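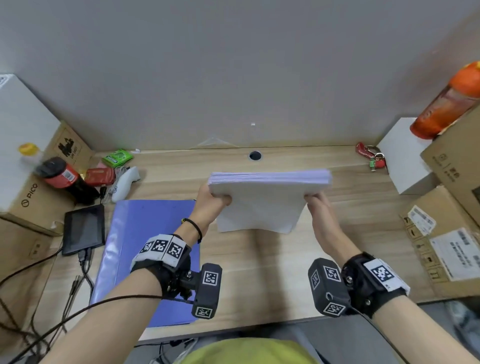 Samina Rizvi left a comment under the old version of this entry saying that credit for past learning and credit transfer are different things, and would I please stop mixing them up. Fair enough! I've rewritten the lot, and the two are kept apart from here on.

Recognition of prior learning

Recognition of prior learning (RPL for short, and you'll also hear "prior learning assessment" in Canada) is the process a college or university uses to give you credit for things you already know how to do. That might be paid work, unpaid work, short courses that never led to a qualification, or years of teaching yourself bookkeeping at the kitchen table. Credit transfer is the simpler cousin. You passed a subject somewhere else, the new place looks at the outline, and if the two match closely enough you don't have to sit it again.

I worked on the student desk at Fendstead College for a good while, so most of what I know comes from there and from Tulside, the smaller college across the river that shared our forms. Other places do things their own way, so check before you count on any of this.

How a claim works

You start by choosing the subject you want credit for and getting hold of its learning outcomes, the list of what a student should be able to do by the end. Then you gather evidence against each one. At Fendstead that could be job descriptions, letters from a supervisor, samples of your work, or certificates. An assessor from the teaching department reads it and either grants the credit, turns it down, or asks you in for a chat (officially a "competency conversation", a name I could never say with a straight face).

Some departments also set a challenge exam or a practical task. The nursing people loved a practical task. The business people would nearly always take a portfolio.

Limits

Most institutions cap how much of a program you can skip. Fendstead's cap was 65 per cent for diplomas and a fair bit less for degrees, and it counted RPL and transfer together, which caught out plenty of people who'd planned on getting the full whack of each. Credit also comes as a pass with no mark attached, so it won't lift your average. If you're hoping to get into honours later, have a think about whether you'd sooner take the subject and earn the grade.

Age matters too. Computing wanted evidence from the past three years, while history was happy to look at anything you had.

The Szabó rule

This one is local, but I still get asked about it. The Szabó rule said the person assessing your claim couldn't be the person who would otherwise be teaching you. I gather it was named after an appeal, though the file had gone to storage before my time. Tulside picked it up as well, then quietly dropped it from the smaller departments where there were only two lecturers to begin with.

Lodging a claim

Claims used to come in over the counter. Later they went through Undoter, the online system, which took your uploads and gave you a claim number. It was fine once you got used to it, apart from the habit of logging you out halfway through a long answer (type it up somewhere else first, please!). In the last year I was there we handled around 433 claims, with a great lump of them landing in December from people hoping to sort things out before the new year's enrolments.

Appeals

If you're knocked back, ask for the written reasons before anything else. Quite often a single outcome hasn't been covered, and a further letter or work sample will do the job without a formal appeal. A formal appeal goes to someone outside the department, and at Fendstead they would only look at the evidence already lodged.

See also: Credit transfer; Challenge exam; Mature-age entry

Last updated 24 September 2019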